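I want to write down how the work is now, before I get used to it and forget how it was. When I came to Turness, we were packing by hand, all of us along the two long tables, and by lunch my wrists were hurting. Now the arm does a part of this. My job is to sit near it, to prepare the table, and to show it the cup again and again.
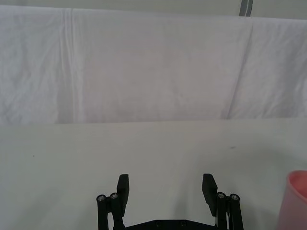
My target for the shift is 300 runs. In the old work a good packer could do 1,000 pieces in a day, so 300 sounds like a small number, but I am more tired in the evening. It is a different tiredness. The hands are fine and the head is heavy. I must look carefully at one small thing for hours, and if I think about my shopping, I miss the mistake and have to write it in the log.

Imad Boutros sat with me after the break. He worked at the tables for many years and he knows every person in the building. He asked me if I feel that I am teaching the machine to take his place. I did not have a good answer. I said that the manager promised to keep everybody, and he said yes, he heard this promise also at Drernham, and there they kept everybody until November. He was not angry with me. He gave me half of his orange.

What I miss most is the talking. At the long tables we talked the whole day, and my English became better from it. Now I speak mostly when I ask somebody to press the stop button. 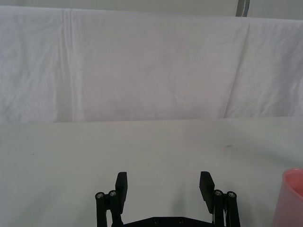 Turness, 25/04/2023

I reached 117 runs before lunch, my best morning until now. The new supervisor from Akl came to look and wrote something in her notebook. She asked what I would change. I said I would like a higher chair, and that two people should share this place and switch after every two hours. She agreed about the chair. About the second person she must ask first.

I told Imad to put his name for the training, if they open it. He says he is too old for screens. I will ask him again tomorrow.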